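Workshops > Builds > Outdoor

March – by Huia McPhee

The Drikness shared workshop has moved its Pathak rover from bench tests to open paving. The home-built chassis carries a 20 Ah battery and is limited to 15 percent throttle. Firmware is Altitz, with logging set to 70 MB per run.

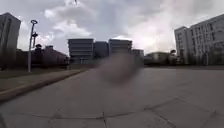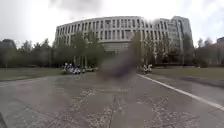
Paved plaza with buildings on the far side, both views.

Wheel odometry on slab joints is the next item – parts are on order from Bonerthorpe.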